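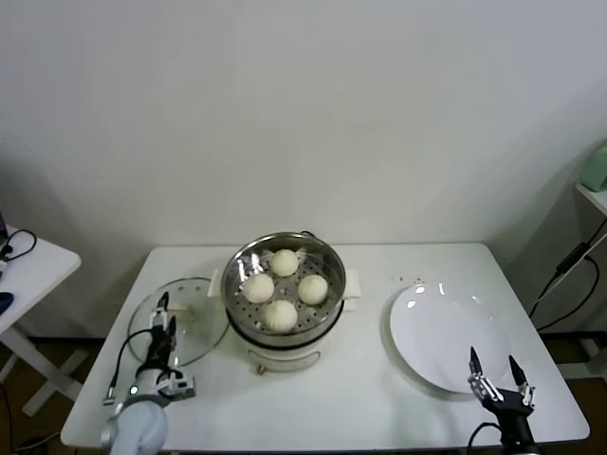 November, bench 2, steam tests cont.
Entry by A. Echeverría. Checked by M. Hakala, her remarks marked MH.

Purpose: settle how many buns go in a load and how far apart, then fix the serving steps so that anyone on the bench does them the same way. Vasanthi's earlier notes cover the dough and are not repeated.

Setup
Electric steamer, cream-white base, perforated steel basket, two handles. Glass lid off and flat on the table at the left. White plate at the right. Four buns per load, pleated, one each at back, left, right and front, not touching. We tried five last month and the middle one fused to its neighbors; tore on lifting, lost the skin on two sides. Four is the load from now on.

Dough
Batch 9, flour from the Clinetti sack, same lot as batch 8. Pieces scaled at 40 g before shaping. Total mixed 691 g including what stuck to the bowl. Remainder wrapped and put in the fridge for Olga, who wants it for the pleating comparison.

Shaping by Renato. Pleats gathered and twisted shut. The front bun has the clearest folds. MH: folds that sharp usually soften in the steam, do not score pleats before cooking only.

Water
Filled to the mark in the base. Tap water, no filter. The mark is hard to read with the basket in, so fill first and seat the basket second. Wrote this in batch 6 as well.

Timing
Proof under a cloth until a fingertip dent comes back slowly. I used the clock for batch 7 and it was wrong; the room was colder. Steam time as on the McIntyre sheet taped inside the cupboard door. Power off at the end, lid stays on for a short rest before opening. Two loads from batch 8 were opened straight away and wrinkled. One load that rested did not. Too few to call it, but the rest costs nothing and stays in the procedure.

Serving steps, revised
1. Power off, rest.
2. Lift the lid by the knob, tilt away from you, let it drain into the pot.
3. Lid down flat at the left. Knob side up, or it rocks.
4. Plate at the right, close to the pot.
5. Front bun first, then the sides, back one last.
6. Lift from low on the sides. Do not pinch the pleats.
7. Space them on the plate as in the basket.

Step 5 was back bun first in the old version. Changed after Renato kept brushing the front one on the way over it. Step 4 used to have the plate on the shelf, too far to carry a soft bun.
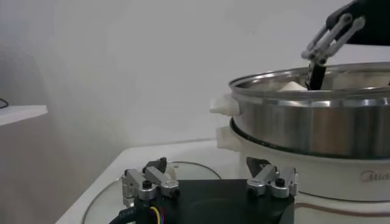

Lid down on the left, pot on its base. Front lettering partly in view ("Mid").

Liners
Not settled. Paper squares from Imine hold the bottom skin intact but trap water under the bun. A bare tray drains well and marks the base with the hole pattern. Vasanthi suggests brushing the tray with oil. MH: oil a half tray only and run both halves in one load, otherwise we are comparing two days. Agreed, will do for batch 10.

Table
Dark crumbs beside the plate. Wipe before the next load, they stick to anything soft that gets put down there. The cord goes behind the steamer and stays there. Do not route it past the lid.

Weights
The small scale drifts. It read 100 on the 100 g check weight in the morning and was off by a gram after lunch. Re-zero before every tray of dough. I have not corrected the batch 9 piece weights; treat them as good to about a gram.

Open items
- Half tray oil test, batch 10 (Vasanthi).
- Pleating comparison with the leftover dough (Olga). She wants the pleat count written on the tray card.
- Ask Fluledside whether the basket is sold separately. A second one would let us load while the first is resting.
- Move the McIntyre sheet to the wall by the bench. The cupboard door is behind whoever is steaming.
- Retype the serving steps and throw out the old card. Both versions are in the drawer at present and Renato picked up the wrong one.

MH: step 3, add "clear of the plate."
Added to the draft, 4:40 p.m.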